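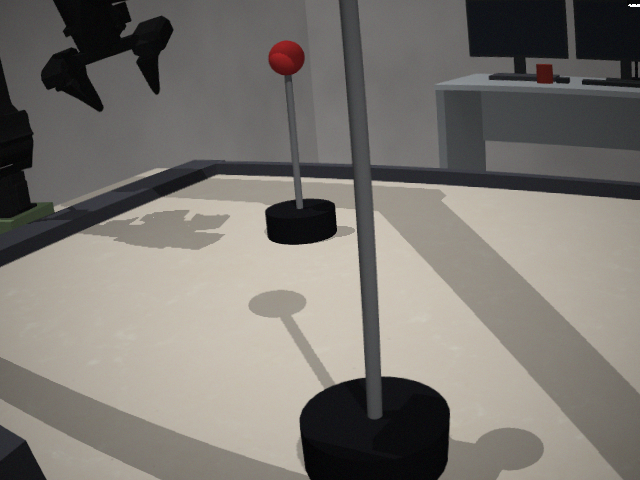 Figure 1. White tabletop with a cast shadow, rendered.

3.2 Shade and how people read a room

I'll admit I came to this section with a hunch. I've always felt that a pale table looks bigger in the morning than it does at 4 p.m., and I wanted to know if other folks felt it too. So we asked 72 people in Gulness to sit down with our Votitz color cards and tell us which shade of cream they'd want to eat breakfast on (yes, breakfast mattered, we'll get to that!). Each person went through the cards twice, once by a window and once under a lamp, and we ended up with 430 usable answers after tossing the ones where somebody skipped a card.

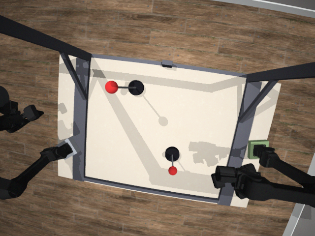

What surprised me most was how much the floor got into it. People kept telling us a cream was "too yellow" or "kind of cold" when all we'd changed was what sat under the table, and 67 of them switched their pick at least once. Koltisine, the warmest card in the set, did great by the window and then sank like a stone under the lamp. Wiriya held steady in both, though a couple of people called it boring, and I can't say I disagree.

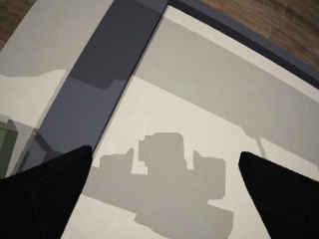
Figure 2. Cream panel with slate-blue borders, rendered.

I'd love to run the whole thing again in April, when the light comes in lower and the cards haven't been handled so much. The corners on the Koltisine one are pretty beat up, and we still need to check whether that nudged anybody's answers.

2 comments
Back to top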